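Workshop > Checklists > Table and tub check

Katance Craft Room – my table and tub check, with comments

Filled in by Nest Yorath, 27/04/2024

I get asked for this one a lot, so I've typed it up properly, comments and all. It's the check I do before a paper session at Katance, when the tables are set out with clear plastic tubs for the scraps and the bits and bobs. It's mostly common sense, but I've skipped it before and regretted it (ask me about the glue), so now I go round with the sheet every single time. Borrow it, change it, scribble on it!

1. Table tops
Wiped, dry, no splinters.
OK. The tops are light wood and they show everything, which I rather like – a smear of paste has nowhere to hide. I run the flat of my hand along the grain and then along the edges. One rough patch on the table nearest the sink. Sanded it there and then, wiped off the dust, done.

2. Table legs and wobble
Lean on each corner. No rocking.
OK, after a fight. The Inskip tables have screw feet that creep upwards when people drag them across the floor, so please lift them. I've moaned about this on every sheet going back to July and I shall carry on moaning.

3. Plastic tubs and bowls – cracks
Run a finger round the rim, look at the base, give the sides a gentle squeeze.
One failed. A square tub from the bottom of the stack had a split running down from the lip, sharp enough to catch a jumper. It's in the bin, and not in the "might be handy" cupboard, where I have found three of its cousins. Clear plastic goes brittle if it sits on the windowsill, and ours had been sitting on the windowsill.

4. Plastic tubs and bowls – standing flat
Each one flat on the table, well in from the edge.
OK. I like a hand's width between the tub and the edge. Wide bowls are the worst for getting caught by a sleeve, as the rim sticks out further than you think when you're sitting down.

5. Scrap paper
Paper only in the paper tubs. No pins, staples, blades or wet wipes.
Mostly OK. You can see a fair bit through the sides, but do tip them out as well! Crumpled paper is brilliant at hiding things. Two staples in one lot, and a drawing pin in another that I found with my thumb. Printed scraps are fine to keep for papier mâché. Anything shiny or plasticky goes in general rubbish.

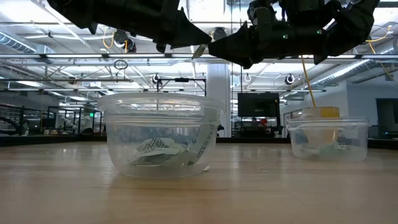
I know some people think I'm fussy about the scraps, but a tub with a loose blade in it is the sort of thing that sends somebody home with a bandage. Tip, look, put back. It takes no time once you're in the swing of it.

6. How full
Tubs no more than half full at the start.
OK. A low pile leaves room for the session, and light scraps blow about the minute the door opens if they're heaped up.

7. Cords and string
Nothing trailing over the front of a table or across a walkway.
Needs watching. Thin cord is a nuisance because you don't notice it until it's round your wrist. Lengths for the little ones are cut to 35 cm and no longer. The big reel stays on the high shelf, with the end tucked in. I found the end not tucked in, and a good deal of string down the back of the radiator. Wound it all up again and said some words.

8. Scissors and cutters
Counted out, counted in, blades closed.
OK. All back in the block. The orange-handled pair is stiff and wants a drop of oil, so I've put a label on it. Please don't force it, just take another pair.

9. Glue and paste
Lids on, labels facing out, nothing decanted into a drinks cup.
OK now. The Hadine paste is lovely stuff but the lid only looks shut – you have to press until it clicks. This is the glue story, by the way. I didn't press, the tub went over, and I was scraping the floor until bedtime.

10. Floor
Dry, swept, bags under the coat pegs.
OK. Swept twice because of the sanding. The mat by the door has a curled corner again, so I've taped it down for now, but tape on a mat is a trip waiting to happen once it peels. New mat on the list, please.

11. Lights
All working, no flicker, no bad glare at the tables.
OK. One thing though – overhead lights bounce off clear plastic something rotten, so if you're checking a tub for cracks, pick it up and turn it about a bit. I missed a split last time by just peering at it.

12. Way out
Gap of 90 cm kept clear to both doors.
Failed, then fixed. Somebody had parked the Drirberg trolley across the back door with all the card on it. It's a heavy beast and it needs its brake on, and it lives by the cupboard! Moved it, measured the gap, happy.

13. First aid box
Full, in date, lid not blocked.
Plasters low (see drawing pin). I've added a box from my own bag, and I'd like it back when the order comes.

Still to do
New door mat.
Oil for the orange scissors.
Move the spare tubs off the windowsill and into the cupboard.
Plasters.

If you do the next check, use a fresh sheet and leave this one in the folder. And write proper comments, please, even if it's only a few words. A row of ticks doesn't tell me which tub you were worried about.

Related checklists
Kiln cupboard check
Sink and drains, with comments
Setting out for messy play
End of session lock-up sheet

Contact us | Copyright Katance Craft Room | Back to top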